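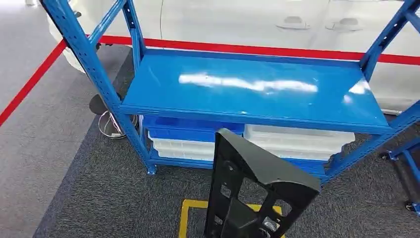

When does the Leston parts counter move to Daher Street?

The counter opens at its new address on 11 Oct 2022, and the old one on Nalivov Road closes the evening before.

Leston, a supplier of plumbing and heating parts, is moving its trade counter to a larger building with 26 customer parking spaces and two loading bays. Opening hours stay the same. Orders placed before the move can be picked up at Daher Street for three weeks.

"Our customers asked for easier parking and a shorter wait in the morning," said Danang Ginting, branch manager at Leston. "The new building gives us room for both."

Account numbers, prices and phone lines do not change. The Flarketti boiler range will be sold from the new counter.

Press contact: Danang Ginting, Leston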